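Jurker Community Help
Music, Concerts and Live Events
Topic: Tribute concerts, ticket transfers and merchandise

Merchandise pre-order after a tribute concert changed venue

Posted by Denumlow
15 Jul 2022

I hold two tickets to the memorial concert organised by Baxter Presents in honour of the late founder of a hip hop group whose recordings I have followed for many years. In June the organiser advised ticket holders by email that the event would move from the Jesanau Theatre to a larger hall on the other side of the harbour. The date and the starting time are unchanged.

At the time of purchase I also paid for a merchandise bundle, consisting of one commemorative sweatshirt and a printed program, to be collected from the theatre foyer on the night. The revised tickets issued to my account show the new venue and new seat numbers. They make no reference to the bundle. The original confirmation, order 756, does list it, but gives the former venue as the collection point.

I would be grateful for advice on the following matters. Does the pre-order carry over to the new venue without any action on my part? Am I entitled to have the bundle posted to me if I elect to take the refund on the tickets? Finally, my companion is unable to attend and I wish to transfer one ticket to a relative. I would like to know whether this affects the merchandise in any way.

I have written to the organiser through its contact form and received an automatic acknowledgement only.

Posted by harbourside_subscriber

Mine carried over. I rang the box office and the attendant found it under my surname. You may have to wait on the line for some time, about 40 minutes in my case.

I cannot assist with the refund, as I kept my tickets. I will say that the new hall is a poor choice for this sort of music. The sound under the balcony has never been satisfactory, and the tribute held there last year for a jazz drummer was largely inaudible from row M back. The guest speakers fared worse than the musicians.

I have the sweatshirt from that earlier concert and it is of reasonable quality, although the sizing is generous.
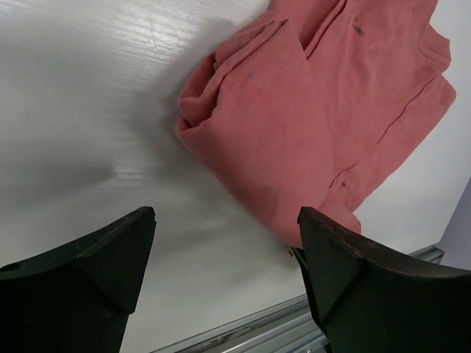 Salmon-pink knit, folded over on the table.

Posted by Lyric and Ledger

The previous reply is correct so far as it goes. The following may assist with the remaining points. I have dealt with a number of relocated events in a subscriber capacity and do not speak for the organiser.

Tickets and merchandise are ordinarily sold as separate items, even where they are paid for in a single transaction. A change of venue gives rise to a new ticket, and the ticketing system therefore cancels the first and issues another. The merchandise item is not cancelled in that process. It remains attached to the original order, and for this reason it does not appear on the revised ticket. Please retain the original confirmation email and bring it with you, either printed or on your telephone.

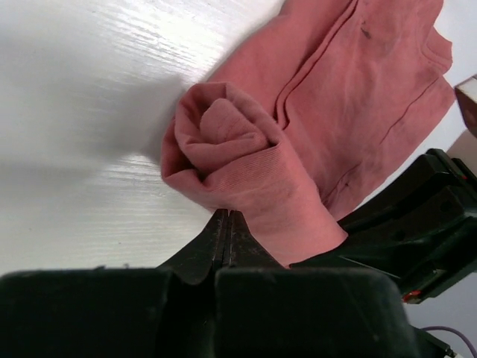

Refunds and postage

Where a patron accepts a refund following a change of venue, the merchandise should be addressed in the same request. The form used by Baxter Presents has a free text field headed 'Other items'. You should state there whether you seek a refund of the bundle or delivery of it. If the field is left blank, the request is processed for the tickets alone, and a second request will be needed. Delivery is at the organiser's discretion under the conditions of sale - it is usually granted, but the patron may be asked to pay the postage.

Transfer of a single ticket

A transfer moves the right of admission and nothing else. The bundle stays with the account that paid for it. If your relative is to collect it on your behalf, the collection desk will require a written authority bearing your name, the order number and your signature. A forwarded email was refused at an event I attended at the Jesanau Theatre, although practice at the new hall may differ.

Transfers must be completed through the account page before the tickets are released for scanning. Please check the closing time shown beside each ticket, as it was brought forward when the venue changed.

If no reply is received

The contact form is directed to a general inbox. Enquiries concerning a relocated event are better sent by replying to the email that announced the change, leaving the subject line intact. Should five business days pass without a substantive answer, you may lodge a complaint with the consumer affairs office in your state or territory, and you should attach the order confirmation and the acknowledgement you have already received.

Posted by Denumlow

Thank you both. I have replied to the June email as suggested and have kept both tickets for the present. The seats are in row F, so I trust the balcony will not be a difficulty.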